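Mokaler Tissue Handling Laboratory, Irnthorpe
Notebook entry, September 2019

Subject: storage solution comparison, second series

The second series of storage trials was opened this week under the revised protocol. The series compares the standard saline solution with the buffered solution supplied by El Ouafi. All samples are held at 4 degrees in the cold room at Matness and brought to Irnthorpe in sealed carriers on the morning of use.

A total of 339 samples were logged on arrival. Of these, 161 were assigned to the buffered solution and the remainder to saline. Labels were checked against the transport sheet before any container was opened. Two labels had smudged and were rewritten in pencil; colleagues are asked not to use the blue marker on cold surfaces.

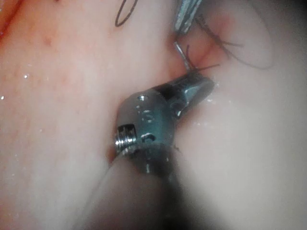 Weights were taken after blotting for a fixed interval on both sides. The earlier series allowed each operator to judge the blotting time, and the spread in the results was too wide to support any finding. The bench timer is now to be used in every case, including repeat weighings.

The pH of the buffered solution drifted slightly between the first and last readings of the day. The meter was recalibrated and the drift remained. El Ouafi has been asked for the batch record.

Outstanding: order blotting paper; confirm the next carrier from Matness; enter the saline weights in the shared register.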